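The second arm is the expensive one

Every budget for a two-armed bench starts the same way. Somebody prices one arm, doubles it, adds a little for a table and sends the total upstairs. I did it myself in December and called it 140 hours of work saved. I no longer believe that figure, and I'm the one who typed it.

Valter Engebretsen at Drimholm has been after me to sign for a second cell — same layout, same arms, same invoice. His case rests on handling jobs like this one, a pair of sunglasses held between two grippers. Fine. I'd like to know how many of our parts need two arms at all. I went through the Sundard order list and found 4. 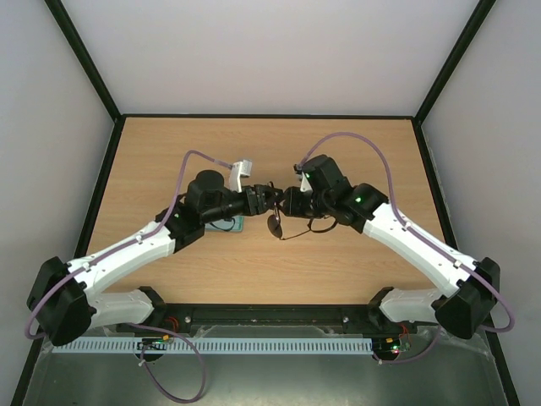 What the quote leaves out

Vindley quotes arms, rails and boards. It does not quote spare cable, and I've started looking at cable the way I look at tires on a used car. Long purple runs, clipped to the links, looping out over the table. They move whenever the arms move. I asked what a replacement set costs and was told it "rarely comes up." So I put in a line for 10 sets and let them argue me down.

Then there are the small things that get handled. Pads, straps, little discs. Valter files these under "consumables, minor." Last year minor came to more than the rails.

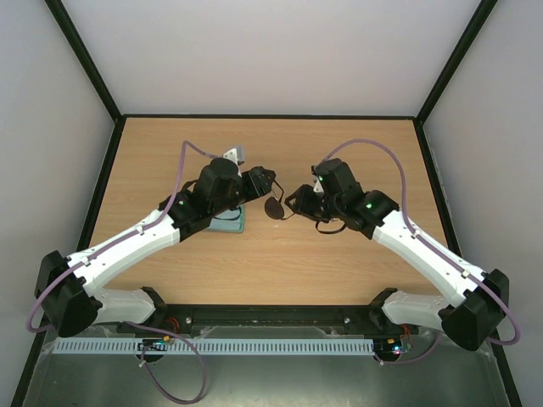 Both arms at the middle of the table, with the teal pad and a small brown disc between them.

Hannelore Fröhlich, who runs the bench at Grønli, thinks I'm fussing over pennies. She wants the money in a better gripper. My answer was to ask what she'd budgeted for tabletops. Zero, same as me. We both wrote "table" once and assumed it would last as long as the arms.

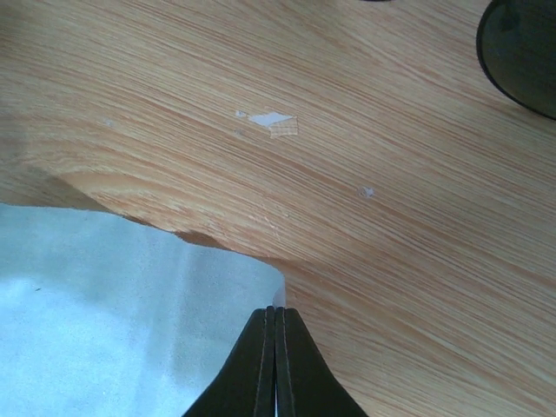
Closed gripper fingers at the edge of the blue cloth. Note the chips in the wood top.

I've penciled in a spare top for each cell and a harder surface to try on one of them. The vendor's brochure says nine years of service life, and I'd love to know which part of the cell they mean. Valter gets his answer after I've seen a price for cable.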